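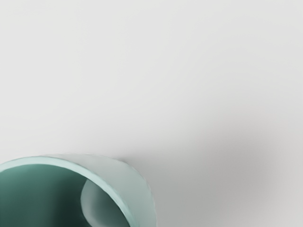
Según Lucrezia Guerra, lo peor no fue la factura sino el plazo: 18 días para reclamar y cinco ya perdidos cuando abrió el sobre. Le pedían 600 euros por una rehabilitación de rodilla que daba por cubierta. Póliza de Trindden, contratada en septiembre, leída a medias. Como casi todas.

El copago, otra vez. Ese renglón pequeño que en Wamel discute ya medio pueblo. La aseguradora cubre ocho sesiones de fisioterapia; a partir de ahí paga el paciente, y la tarifa sube si el centro es concertado «de segundo nivel». ¿Qué es segundo nivel? En la oficina de Trindden me dieron dos respuestas distintas la misma mañana.

Corrado Greco lleva reclamaciones desde un despacho encima de la farmacia. Teléfono que no para, carpetas en el suelo. Su consejo, a toda prisa entre dos llamadas: pedir siempre la autorización por escrito, con codigo de acto y número de sesiones. «Lo que te digan por teléfono no existe», suelta. Y cuelga -- o le cuelgan.

En la clínica Fontana admiten que el mostrador no avisa cuando se agota el cupo. No les toca, dicen. Brunello Costa, de administración, cree que debería tocarle a alguien. Desde enero imprimen el saldo de sesiones en el justificante, aunque hay que pedirlo.

Guerra reclamó un martes, por burofax. Le han devuelto una parte, sin explicar el cálculo. El resto sigue en en trámite.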